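Contra la mesa despejada (y a favor del salvamanteles)

Llevo media vida oyendo que la mesa de trabajo tiene que estar vacía. Vacía, vacía, que no quede ni un clip. Mi antiguo jefe, Baptiste Royer, pasaba por la oficina a última hora y lo que encontraba encima de una mesa acababa en una caja de cartón al fondo del pasillo. Perdí allí dos tazas y una planta que estaba a punto de florecer, y todavía me duele.

Pues bien, yo creo que una mesa compartida necesita cosas. Pocas, pero cosas. Unas flores, para empezar, aunque sean margaritas de las de toda la vida metidas entre un montón de hojas verdes. No hace falta que las traiga nadie de la floristería cara. Y algo que brille un poco, un vaso bonito, una copa de metal, lo que sea que te apetezca mirar cuando llevas una hora con la misma hoja de cálculo.

Y debajo del vaso, por favor, un salvamanteles redondo. Aquí me pongo pesado, lo sé. Maj-Britt Eide, con la que comparto despacho desde marzo, dice que tengo una fijación y que cualquier día le pongo uno al ratón. Pero es que la madera clara no perdona! Un cerco de café se queda a vivir contigo. En casa de mis padres había una mesa de haya con 4 cercos perfectos, uno por cada Navidad en que mi tío Cristóbal Ibarra decidió que los posavasos eran cosa de cursis. Mi madre los tapaba con un frutero que no se podía mover bajo ningún concepto.

Además, el salvamanteles hace otra cosa que me gusta mucho: le da sitio al objeto. Un vaso suelto en una mesa parece olvidado, te dan ganas de llevártelo al fregadero. El mismo vaso encima de un círculo azul oscuro parece puesto ahí a propósito, y la gente lo respeta (bueno, Baptiste no lo habría respetado, pero Baptiste es un caso aparte).

Lo que no defiendo son los cables. Con los cables no hay poesía que valga. Cuelgan por el borde, se enroscan encima de la mesa, aparecen donde ayer no estaban – y siempre hay uno que nadie se atreve a desenchufar. Si alguien quiere montar una campaña de orden en las oficinas, que empiece por ahí y me deje en paz las flores. Yo probé con unas bridas, luego con un tubo de tela de 90 centímetros, y ahora mismo están otra vez como les da la gana. Maj-Britt propone ignorarlos, y hay días en que me parece un plan estupendo.

También me dicen que todo esto es muy poco práctico, que en una mesa con florero no se puede desplegar un plano. Se puede! Se aparta el florero, se despliega el plano y luego se vuelve a poner el florero. Son dos movimientos. Más trabajo da convencer a la gente de que se siente a gusto en una sala que parece la consulta de un dentista, y de eso se quejan luego en todas las reuniones.

Así que mañana pienso llevar flores otra vez, que ya va tocando. Y si sobra algún salvamanteles en casa, también. 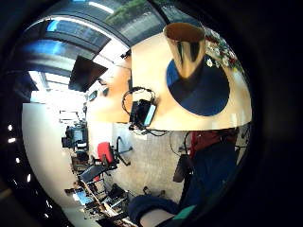
La copa dorada en su salvamanteles azul, con las flores al lado y los cables a lo suyo.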